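Grusano 공용 홀 바닥 이용 자주 묻는 질문

Clanden 건물 1층 공용 홀을 쓰는 분들이 바닥 테이프와 전원에 관해 자주 보내는 질문을 모았습니다. 예약 변경과 요금은 예약 안내 페이지를 보시기 바랍니다.

구역과 테이프

바닥의 노란 테이프는 무슨 뜻인가요?

예약 구역의 경계입니다. 테이프로 둘러싸인 사각형 하나가 구역 하나이고, 장비와 스탠드, 의자, 가방은 모두 자기 구역 안에 둡니다. 사각형과 사각형 사이의 카펫은 통로입니다. 통로에는 잠깐이라도 물건을 내려놓지 않습니다.

구역 크기는 모두 같나요?

다릅니다. 벽 쪽 구역은 작고 홀 안쪽 구역은 큽니다. Tahiri 예약 화면에서 구역을 누르면 가로세로 길이가 나옵니다. 테이프의 바깥선이 아니라 안쪽 선을 기준으로 잰 값이니 큰 물건을 들여올 때는 그 치수로 계산해 주세요.

모서리만 표시된 곳도 있던데 그것도 구역인가요?

ㄱ자 모양으로 모서리만 붙인 표시는 이동식 가구의 자리 표시입니다. 테이블이나 칸막이를 옮겨 썼다면 끝날 때 다리를 모서리 표시에 맞춰 돌려놓습니다. 예약할 수 있는 구역은 네 변이 모두 이어진 사각형뿐입니다.

제가 직접 테이프를 붙여도 되나요?

자기 구역 안에서는 가능합니다. 다만 노란색은 쓰지 마세요. 경계선과 섞이면 다음 사람이 구역을 잘못 읽습니다. 안내 데스크에 흰색과 파란색 Direx 카펫용 테이프가 있고, 한 번 예약에 한 롤까지 무료로 드립니다. 개인 테이프를 가져올 경우에는 카펫용인지 확인하고 데스크에 먼저 보여 주세요. 청테이프와 박스 테이프, 양면테이프는 사용할 수 없습니다.

붙인 테이프는 얼마나 둘 수 있나요?

예약 시간 안에 떼는 것이 원칙입니다. 같은 구역을 연속으로 예약한 경우에는 최대 14일까지 둘 수 있습니다. 그 이상 필요하면 한 번 떼고 새로 붙입니다. 카펫용 테이프라도 오래 두면 접착제가 섬유에 남습니다.

테이프는 어떻게 떼는 게 좋나요?

한쪽 끝을 들어 올려 바닥 쪽으로 눕히듯이 천천히 당깁니다. 위로 확 잡아당기면 카펫 올이 같이 올라옵니다. 중간에 찢어지면 반대쪽 끝에서 다시 시작하세요. 칼이나 가위 끝으로 긁어내지 마시고, 잘 안 떨어지는 부분은 그대로 둔 채 데스크에 위치만 알려 주시면 됩니다.

접착제 자국이 남았습니다. 제가 닦아야 하나요?

마른 천으로 눌러서 묻어나는 만큼만 제거하고, 나머지는 저희에게 맡겨 주세요. 시중의 스티커 제거제는 카펫 색을 빼는 경우가 있어 홀 안에서는 쓰지 않습니다. 전에 누가 세제를 부어 문지르는 바람에 얼룩이 더 크게 번진 적이 있습니다. 안내대로 카펫용 테이프를 썼다면 자국에 대한 비용은 청구하지 않습니다.

경계 테이프가 해졌거나 들떠 있으면요?

가장자리 올이 조금 풀린 정도는 그대로 써도 됩니다. 발끝이나 바퀴에 걸릴 만큼 들떴다면 바로 데스크에 알려 주세요. 직원이 그 구간만 잘라내고 다시 붙입니다. 들뜬 곳 위에 다른 테이프를 덧붙이면 나중에 두 겹이 한꺼번에 뜯기니 손대지 말고 두세요. 경계선 전체는 1월과 여름 휴관 기간에 새로 붙입니다.

전원과 코드

전기는 어디서 끌어오나요?

바닥에 네모난 콘센트 박스가 매립되어 있고 금속 덮개가 덮여 있습니다. 덮개를 열고 플러그를 꽂은 다음, 코드를 덮개의 홈으로 빼고 다시 닫습니다. 덮개를 열어 둔 채 자리를 비우지 마세요. 벽면 콘센트는 청소와 건물 설비용이라 이용자는 쓸 수 없습니다.

제 구역에서 콘센트 박스가 멀면 어떻게 하나요?

멀티탭을 빌려 구역 안이나 구역 가까이에 놓고 씁니다. 대여용 멀티탭은 코드 길이가 3m입니다. 그보다 멀면 연장선을 이어 쓰지 마시고 데스크에서 긴 제품으로 바꿔 가세요. 예약할 때 메모란에 "전원 필요"라고 적으면 박스에 가까운 구역부터 배정합니다.

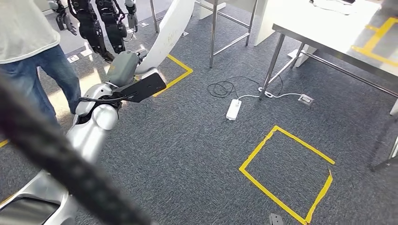 카펫 위의 흰색 멀티탭과 바닥 콘센트 박스, 노란 테이프 구역

멀티탭에 멀티탭을 꽂아도 되나요?

안 됩니다. 바닥 박스에서 멀티탭 하나, 거기서 각 기기로 이어지는 것까지만 허용합니다. 꽂을 자리가 모자라면 구수가 많은 멀티탭으로 교환해 드립니다.

개인 멀티탭을 가져와도 되나요?

접지가 있고 과부하 차단 스위치가 달린 제품이면 됩니다. 피복이 갈라졌거나 플러그가 흔들리는 제품은 현장에서 사용을 막을 수 있습니다. 처음 가져오는 날 데스크에서 확인을 받고 스티커를 붙여 가세요. 스티커가 있으면 다음부터는 확인 없이 쓸 수 있습니다.

한 구역에서 쓸 수 있는 전력에 제한이 있나요?

있습니다. 예약 화면의 구역 정보에 허용 용량이 적혀 있고, 구역마다 조금씩 다릅니다. 열풍기와 전기난로, 전기 주전자는 용량과 관계없이 쓸 수 없습니다. 용량을 넘길 것 같으면 예약 전에 기기 목록을 보내 주세요. 서로 다른 회선의 박스 두 곳에 나눠 꽂도록 자리를 잡아 드립니다.

차단기가 내려갔습니다.

마지막에 꽂은 기기의 플러그부터 뽑고 데스크에 연락하세요. 분전함은 직원만 엽니다. 옆 구역도 같은 회선일 수 있으니 옆 사람에게도 말해 주시면 좋겠습니다. 같은 기기로 두 번 차단되면 그날은 그 기기를 쓸 수 없습니다.

코드는 바닥에 그냥 늘어놓아도 되나요?

구역 안에서는 괜찮습니다. 통로를 가로지르는 코드에는 덮개를 씌웁니다. 고무로 된 코드 덮개는 입구 왼쪽 선반에 있고 따로 신청하지 않고 가져다 쓰면 됩니다. 덮개가 다 나가고 없을 때는 코드를 카펫에 바짝 붙여 펴고 흰색 테이프로 길이 방향을 따라 덮어 주세요. 몇 군데만 짧게 가로질러 붙이면 그 사이가 떠서 발에 걸립니다.

남는 코드가 길어서 엉킵니다.

여유분은 멀티탭 옆에 쌓아 두지 말고 스탠드나 테이블 다리 쪽으로 모읍니다. 큰 고리로 느슨하게 감아 벨크로 끈으로 한 번 묶으면 됩니다. 벨크로 끈은 데스크에 있습니다. 케이블 타이는 떼어낼 때 피복을 베기 쉬워 비치하지 않습니다. 릴에 감긴 연장선을 쓴다면 끝까지 풀어서 쓰세요. 감은 상태로 오래 쓰면 열이 찹니다.

검은색 코드와 흰색 코드를 구분해서 쓰나요?

색에 따른 규칙은 없습니다. 대여용 멀티탭은 흰색이고, 이용자가 가져오는 코드는 검은색이 많아서 정리할 때 편하기는 합니다. 어두운 카펫 위의 검은 코드는 잘 안 보이므로 사람이 다니는 쪽으로 나가는 구간에는 밝은색 테이프를 감아 두기를 권합니다.

콘센트 박스 위에 물건을 올려도 되나요?

올리지 마세요. 덮개는 사람이 밟고 지나가는 정도는 견디지만 무거운 스탠드의 다리나 바퀴가 한 점으로 누르면 휘어집니다. 휘면 닫히지 않고, 닫히지 않는 박스는 교체할 때까지 회선을 끊어 둡니다. 구역 안에 박스가 들어와 있는 경우에도 같습니다.

음료를 쏟았는데 박스 근처입니다.

그 박스에서 나온 플러그를 만지지 말고 바로 직원을 부르세요. 회선을 끊은 다음에 닦습니다. 홀 안에는 뚜껑이 닫히는 병만 들고 들어올 수 있습니다.

카펫

바퀴 달린 물건을 끌어도 되나요?

됩니다. 폭이 좁은 딱딱한 바퀴는 카펫 타일 이음매에 걸릴 수 있으니 통로를 따라 천천히 미세요. 테이프 위를 지날 때는 선을 직각으로 넘습니다. 선을 따라 굴리면 가장자리가 말려 올라옵니다. 무게가 300kg을 넘는 물건은 반입 전에 문의해 주세요. 바닥에 깔 판을 준비해 드립니다.

카펫에 자국이 눌렸습니다.

무거운 물건을 오래 세워 두면 생기는 자국이고 대부분 며칠 지나면 돌아옵니다. 따로 신고하지 않아도 됩니다. 타일 모서리가 들렸거나 올이 길게 빠졌을 때만 알려 주세요. 빠진 올은 당기지 마시고요.

바닥에 글씨나 표시를 써도 되나요?

카펫에는 어떤 펜도 쓰지 않습니다. 위치를 적어야 하면 테이프를 먼저 붙이고 그 위에 유성펜으로 씁니다. 분필도 금지입니다. 가루가 청소기로 잘 빠지지 않습니다.

청소는 누가 하나요?

진공청소는 매일 아침 문을 열기 전에 저희가 합니다. 이용자는 테이프 조각과 케이블 끈, 나사 같은 작은 물건만 주워 주세요. 나사가 청소기에 들어가 호스가 찢어지는 일이 종종 있습니다. 밤새 물건을 두는 구역은 사각형 바깥까지만 청소하고 안쪽은 건드리지 않습니다.

마치고 나갈 때

무엇을 원래대로 돌려놓아야 하나요?

직접 붙인 테이프를 떼고, 멀티탭의 스위치를 끈 뒤 바닥 박스에서 플러그를 뽑고, 덮개를 닫습니다. 대여한 멀티탭은 코드를 감아 데스크로 가져옵니다. 감는 방법은 상관없지만 본체에 바짝 조여 감지는 마세요. 고무 덮개는 선반에 펴서 쌓습니다. 접어 두면 접힌 자국대로 굳어 다음에 바닥에서 뜹니다.

계속 켜 두어야 하는 기기가 있습니다.

야간 전원 신청서를 내야 합니다. 기기 이름과 연락 가능한 전화번호를 적어 구역 안에서 잘 보이는 곳에 붙여 두세요. 신청서가 없는 멀티탭은 저녁 점검 때 스위치를 끕니다. 충전 중인 배터리는 신청서가 있어도 밤새 둘 수 없습니다.

물건을 두고 갔습니다.

구역에 남은 물건은 데스크 뒤 보관장으로 옮기고 28일 동안 보관합니다. 찾으러 올 때 예약 번호를 알려 주세요. 케이블은 비슷한 것이 많아 이름표가 없으면 찾아 드리기 어렵습니다. 플러그 가까이에 이름을 적은 테이프를 감아 두면 확실합니다.

옆 구역 사람의 코드가 제 구역으로 넘어와 있어요.

직접 뽑거나 옮기지 말고 먼저 말을 걸어 주세요. 사람이 없으면 데스크에서 예약자에게 연락합니다. 박스 위치 때문에 남의 구역을 지나지 않고는 전원을 끌 수 없는 자리가 있는데, 그런 자리에는 예약 화면에 "코드 통과"라고 표시되어 있습니다. 표시된 변을 따라 지나가는 코드는 양해해 주셔야 합니다.

여기 없는 질문은 어디에 하나요?

홀 바닥과 전원은 시설 담당 Vesela Omerović가 맡고 있습니다. Tahiri의 문의란에서 "시설"을 고르면 담당자에게 바로 전달됩니다. 한국어와 영어 모두 가능합니다. 파손 신고에는 구역 번호를 꼭 적어 주세요.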